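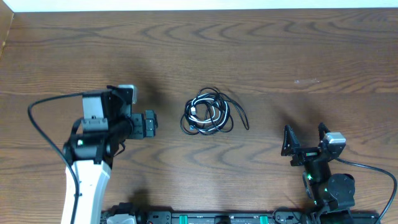
Figure 1. Bundled black and white cables on a wooden table.

Standby Power Use in a Shared Student Residence

Department of Environmental Studies, Lerstead College
Prepared by Muammer Uysal

1. Introduction

Standby power is the electricity drawn by a device while it is switched off or is not performing its main function. The amount for any one device is small. In a residence where many people keep their own chargers, speakers, printers and screens, the combined amount may be large enough to appear on the electricity bill.

This report presents the results of a study carried out in Flormont House, a residence owned by the college. The study had two aims. The first was to measure how much electricity was used in the building's study rooms and shared kitchens when no one was using the equipment in them. The second was to find out whether a simple change in habit, switching off power strips at night, would lower that amount.

2. Background

Flormont House has 91 residents on four floors. Electricity is included in the rent, and residents do not see a bill. Earlier coursework in this department found that students in such buildings tend to underestimate their own electricity use, although that work relied on questionnaires and did not include measurements.

The building was rewired before the current residents moved in, and each floor now has its own meter. This made it possible to compare floors without placing equipment in private bedrooms. Bedrooms were left out of the room-level measurements for reasons of privacy, but they are included in the floor totals.

3. Method

The study ran for 10 weeks, beginning in September and ending in November. Plug-in meters were placed in seven rooms: four shared kitchens and three study rooms. Each meter recorded the power drawn at intervals of one minute. Readings taken between 1:00 a.m. and 5:00 a.m. were treated as standby use, apart from those for refrigerators, which were measured separately and removed from the totals.

During the first five weeks no instructions were given to residents. At the start of the sixth week, a notice was posted on the second and third floors asking residents to switch off the power strips in the shared rooms at the end of the evening. The first and fourth floors received no notice and served as a comparison.

Floor meters were read by hand each week at 9:00 a.m. Two readings from the fourth floor were missed during the midterm break. These were not estimated, and the fourth floor results are therefore based on a shorter record.

4. Results

A total of 2611 nightly device readings were kept after incomplete nights were removed. The largest standby loads came from older equipment - in particular a printer in the second floor study room and a microwave oven with a lighted clock in the first floor kitchen. Phone chargers left in the wall with nothing attached drew very little, and several were below the level the meters could record.

On the second floor, night use in the shared rooms fell in the week after the notice was posted and stayed lower until the end of the study. On the third floor it fell at first and then returned to its earlier level within three weeks. No clear change was found on the first floor. The fourth floor showed a small rise, which may be connected with the colder weather and the use of a portable heater in the lounge.

The weekly floor totals did not show the effect of the notice. Changes in heating, cooking and occupancy from week to week were much larger than any saving in the shared rooms.

5. Discussion

The difference between the second and third floors was not expected. Both received the same notice on the same evening. The printer on the second floor was connected to a power strip with a switch within easy reach of the door, while the strip in the third floor study room was fixed behind a cabinet. It is possible that the position of the switch mattered more than the wording of the notice, but the study was not designed to test this.

The results also suggest that advice to unplug phone chargers, which is common in student guides, would save little in this building. Replacing the printer would save more.

6. Limitations

The study covered one building and one season. The plug-in meters were not calibrated against a laboratory instrument, and readings below one watt should be treated with caution. Residents knew that measurements were being taken, and some may have changed their behavior before the notice was posted.

7. Recommendations

It is recommended that the housing office move the power strip in the third floor study room to an open position, and that the second floor printer be replaced when the present service contract ends. A further study in the spring term could repeat the measurements with the notice posted on the first and fourth floors.

Weekly floor readings are held by the department office and may be consulted on request.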